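Filed under: Setup Guides > Grippers & Wrist Cameras

Section 3. Choosing fingers for a two-arm cell

I've been through three finger sets on this pair of arms now, and I wrote this up so you can skip my wrong turns. You need both arms homed and the wrist cameras plugged in before you start.

1. Power down the controller. Slide off the old fingers and fit the Brarkmont tapered set, long edge facing in.

2. Power up, open the fingers all the way, and pull up the wrist view.
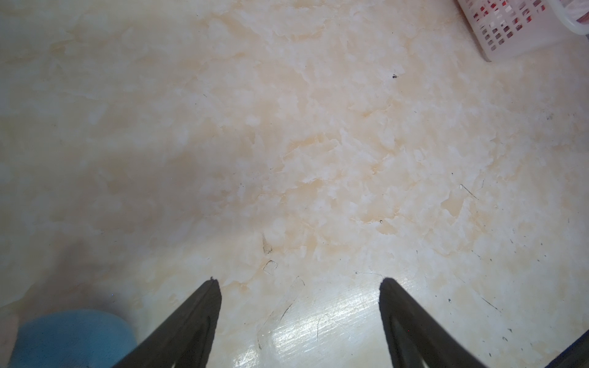
3. Set your exposure by hand. Auto exposure drove me nuts on the Etemex controller - it kept hunting every time the arm moved. Glossy tile is the hard case, so park the gripper where the glare lands between the two fingertips and bring exposure down until you can still make out the scratches in the floor there. Save that as your preset.

Note: wipe the tips before you compare anything! Even a tiny fleck stuck on the end can spoil a pinch.

4. Lay out one soft item, flat, and bring in both arms. Take a bottom corner with each gripper, left first, at grip setting 16. 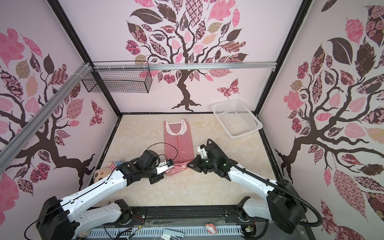 5. Repeat with the Palumbo fingers at the same setting. I ran 43 grabs per set, and the Brarkmonts won for me on thin knits. The Palumbos are wider and kept picking up a fold I didn't want.

CAUTION: keep your hands out while both arms are live. Leave enough slack in the wrist cables for a full turn, too (I snapped a connector learning that one).

Comments

Na-rae Yoo: Does setting 16 hold up on towels? Mine slip.

Mirko Costa: I go higher for towels, but then the Palumbos leave marks. Manual exposure fixed my flicker, thanks!

We use cookies to remember your settings. Accept / Manage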